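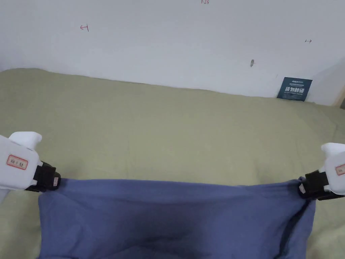 Blue-violet cloth, held at two corners

Plasby 12 LED High Bay

The Plasby 12 is a round high bay fixture for warehouses, laundries and sewing floors with ceilings over 12 feet. It draws 70 watts and runs on standard line voltage. The housing is sealed against dust and lint, and the driver can be changed from below without taking the fixture down.

Item no. 1293
Dimming: 0-10 V, wires included
Mounting: hook or pendant – order the pendant kit separately
Carton: one fixture, hook, safety cable

Orders of 1000 units or more ship direct from our Diltham plant. Smaller orders go out from stock. 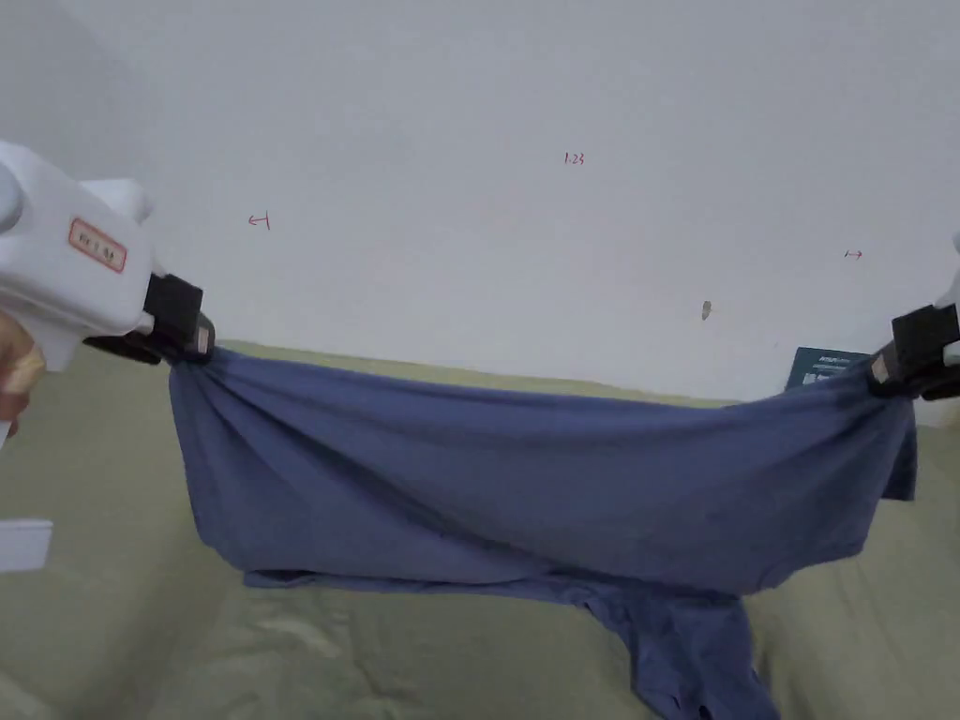
Eldana Lemma wrote to us that the dimming wires are shorter than on the old model, and that she had to add a junction box at each fixture. Longer leads are available on request from April.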